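Transcribing chant notation from a damaged leaf

Quick version, written for the Prinard fragments but works for most. You need a decent scan, 2 sheets of tracing film, soft pencil.

Step 1. Find the clef
Look left of the staff first. No clef? Check for a custos at the line end -- it gives you the next pitch.
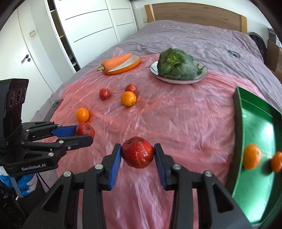

Neumes next. Copy the shapes before naming any of them. Worn ink breaks up into speckles, a bit like the skin on that red apple, and its easy to read a stray fleck as a punctum. Mark doubtful ones with a small ring. Leave them.

Step 2. Line up the text
Syllables under neumes, one at a time. Abbreviations expanded in brackets.
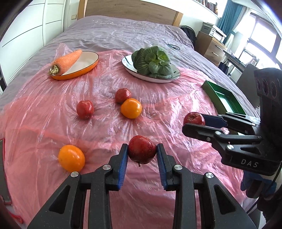
Melismas will drift right of their syllable. Normal. Follow the scribe's spacing, not the printed edition. Denise Wragg's list of some 700 incipits helps if the opening words are lost.

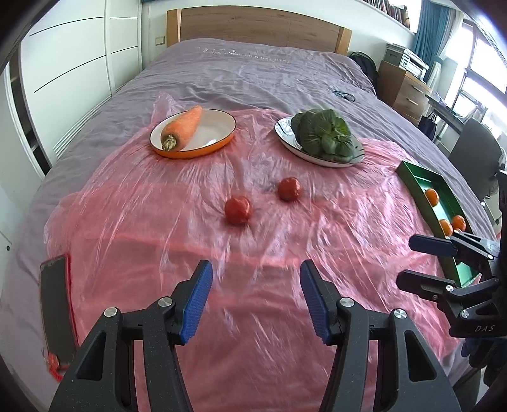

Step 3. Check against a second source
Same chant, diferent book. Note every variant, even tiny ones. Don't correct your leaf to match -- variants go in the notes column, with the folio number.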